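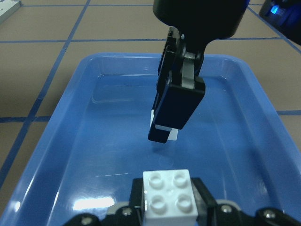
Left wrist cam, 2x2 brick in hand, other arm over the tray

Jutilora Robotics Club Forum > Student Projects > Two-arm brick stacking, need ideas before demo day

tsoomro
Joined: August
Posts: 30

Hi all, posting for our group (me, Shazia and Zeeshan). Our club project this term is getting two arms to put one brick on top of another over a tray. Picking up works great now. Putting them together is where we fall apart!

The still up top is from the left wrist camera. Left arm holds its brick with the studs facing the other gripper, right arm comes down to meet it. Our problem is that the right gripper covers up almost everything that matters. You get a thin white edge of whatever it's holding and then a whole lot of black finger. So the left camera is basically useless for the last little bit, and we're lining up from joint angles and hope.

Last batch we ran 91 tries. I'm not going to tell you how many clicked, but Zeeshan has stopped bringing snacks.

Things we already did: slowed the approach way down, redid the calibration twice, swapped to fresh finger pads. What would you try next?

sohail_b
Posts: 212

Nice shot, the studs are really clear from there. First thing I'd look at is the tray. See that bright white patch toward the lower left? Shiny blue plastic under overhead lights is asking for trouble if you're finding white bricks by color. I'd put a sheet of matte paper in the bottom and run the same batch again before touching anything else.

tsoomro

We talked about paper but it slides when a finger bumps it. Could tape it down I guess. We've got plenty of the blue tape left from marking out the floor.

TariqSwati
Posts: 640

I don't agree with Sohail on this one. Glare would mess up the pickup, and you said the pickup is fine. By the time both grippers are up over the tray, the floor of it doesn't matter much. You've got an alignment problem, so go after the alignment.

What I'd do: don't have the right arm come straight down. Bring it in from a bit to one side so the left camera keeps sight of the bottom of the brick longer, then slide over and press. We did that on the Marwat build two years ago and it helped a lot. Also, which arm does the pushing? If both are moving at once you're doubling your error.

sohail_b

It matters if their detector is still running on the full picture at that point and grabs the white patch as a brick. Talha, is it?

tsoomro

Um. Yes. It runs the whole time. I just went through the logs and there are definitely a few tries where it jumps to somewhere down in the lower left and then jumps back. So you may both be right?

And both arms move, yeah. Left one holds until the last part and then kind of nudges up.

TariqSwati

OK, I'll give Sohail the jumpy detections. Still, turn off the nudge first. Lock the left arm, let only the right one move. Run 30 with that and nothing else changed, then do your paper.

shazia.s
Posts: 17

Shazia here, same group. I want to say for the record that I asked for the left arm to stay locked back when we wrote the motion code :) I'll set up the 30 after class tomorrow.

Question for Tariq, how far off to the side did you start? We don't have a ton of room before the elbows get close.

TariqSwati

One brick width was plenty for us. Less if your elbows are tight. Keep the tilt small too or the studs catch on one side and you end up shoving the brick down through the fingers.

zkiani
Posts: 8

That last thing happens to us ALL the time. The left brick gets pushed down in the grip and then every try after it is off until somebody resets it by hand. Should we be squeezing harder?

sohail_b

A little harder, sure, but check how low you're gripping it too. If the fingers have the whole side of the brick, it has less room to slip.

tsoomro

Got it. Plan is: left arm locked, 30 runs, then side approach, then paper taped in the tray. I'll post numbers here for each one. Thanks everybody, and Zeeshan, please bring the snacks back!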